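January
Gwenaël Tanguy, Marchal Textile Care Group

3.2 Garment presentation and the folding surface

The household part of the study looked at how small knit garments are handled between drying and storage. Earlier work at Rostemitz dealt mainly with flat items such as towels and pillowcases, where the corners are easy to find and a fold can be repeated with little change. Close-fitting knitwear behaves differently. It curls at the edges, holds creases from the previous fold, and often has openings that catch on one another. For these reasons we treated knit tops as a separate class and recorded them apart from woven shirts.

The full set contained 700 presentations of 56 garments. Each garment was placed on a flat white surface in a loose, unarranged state before folding began. A plain surface was chosen so that the outline of pale fabrics could be judged from the shadow at the raised edges as well as from color. Light gray and lavender items remained the hardest to outline, and the Bistedus coding sheet was changed after the first 30 presentations to allow the entry "edge uncertain."

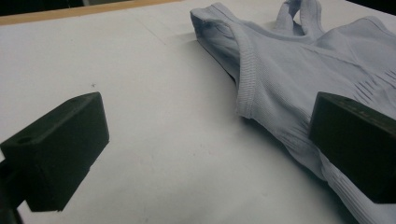 Figure 4. Pale lavender-gray knit garment on the white work surface before folding. Ribbed knit and an area of small slanted openings are visible.

Coders marked three features for every knit item: the position of the straps or sleeves, the path of any ribbed band, and the location of openwork. Straps were the most useful of these when they could be traced from end to end. Where the straps looped over each other, as in Figure 4, coders were asked to record them as crossed and to leave the neckline unmarked until the garment had been spread. Ribbed bands gave a second guide, although a band seen alone could belong either to an armhole or to a side hem, and the coding sheet accepts both readings.

Openwork was recorded for a practical reason. A fold line that runs through a ventilated section tends to shift when the upper layer is smoothed down, while the denser ribbing beside it stays in place. In our procedure the first fold was therefore made along the ribbed part wherever the cut of the garment allowed it. Sleeveless tops were folded lengthwise, with the straps laid back over the body — a step that the Pulus folding guide leaves to the last.

Of the 56 garments, 16 were set aside for repeat coding by a second reader. Most disagreements concerned crumpled tops lying partly on their side, where front and back could not be told apart with confidence. These entries were kept in the set and are treated separately in Section 4.

Contact: Textile Care Group, Marchal. Copyright Marchal. All rights reserved. Back to top

Related items
Towel corners and repeat folds: the Rostemitz trials
Coding sheet for household knitwear (Bistedus)
Drawer storage of small garments
Notes on the Pulus folding guide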